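Finding which mill lot a tavern license refers to when the deed gives no lot number

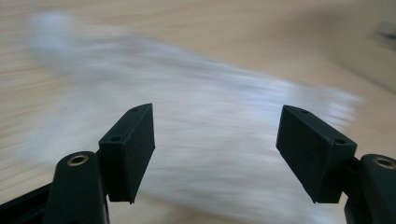
What does "the stand lately kept by Simard" mean in a tavern license from the 1790s? Does it mean Simard owned the building?

It means Simard was the previous keeper at that location. "Stand" refers to the place of business, and "kept" refers to running it. Ownership has to be shown separately, by deed, will or tax list.

Posted by millrace_reader

Background for the above. I am tracing a stone house at the crossroads in Cliltness, which local tradition says was the Simard tavern. I have the license petition and two deeds. The first deed conveys 134 acres with "the messuage, mill seat and appurtenances" and describes the boundaries by neighbors' names, with no lot number. The second conveys 3 acres out of the same tract to a man named Plutora, bounded on one side by "the great road." The petition calls the house "on the great road, near Plutora's line." The stone house is now well back from the paved road and on the opposite side from where I would put the 3-acre piece. Am I placing the lot wrong, or is the tradition attached to the wrong house?

Dwight Lapointe

You have not ruled out a third case, that the road moved. Check that before you do anything with the lot lines. Road petitions in most counties were filed with the court that issued tavern licenses, and they are often indexed by township and not by petitioner. Look for words such as "vacate," "alter," or "lay out anew." The return normally includes courses and distances, and sometimes a small draft showing houses.

Then plot the 3-acre deed by itself. Start from whichever corner is described by something that could still be found, such as a stone or the creek. Trees are of little use after this long. Convert perches to feet (one perch is 16.5 feet) and allow for the change in magnetic declination between the date of the survey and the present. If you skip the declination correction, a long line can miss its corner by enough to put a house on the wrong side of a road.

Once the small lot closes, plot the adjoining tracts around it. With 4 neighboring deeds you should have enough shared lines to fix its position. Adjoiners' deeds will sometimes give a lot number or warrant name where yours does not.

Be careful with "near Plutora's line." A petitioner had no reason to be exact, and the court did not require it. I would treat it as evidence of neighborhood only.

Clateck_township_notes

My grandmother always said the Simard place burned and the stone house was built later for the miller. No idea if that is written down anywhere. There was a tavern sign in the feed store for years but I think it came from a different tavern.

perchandpole

Agree with Dwight on the road. Two additions.

The direct tax of 1798, where the schedules survive, lists dwelling houses by owner and occupant and usually states the building material and dimensions. If the Simard house is down as log or frame, the stone house is either a replacement or a different building. Measure the outside walls of the oldest section and compare. Do not include the kitchen wing unless you can show it is original, as kitchens were commonly listed separately.

Second, the licensee named in the petition may have been a tenant. Look at the township tax lists for the same year. A man taxed for a horse and a cow but no land was almost certainly renting, and in that case the owner's deeds are the ones to plot. Tavern licenses were issued for a year at a time, in your county probably at the August or November term, so the keeper can change while the owner stays the same.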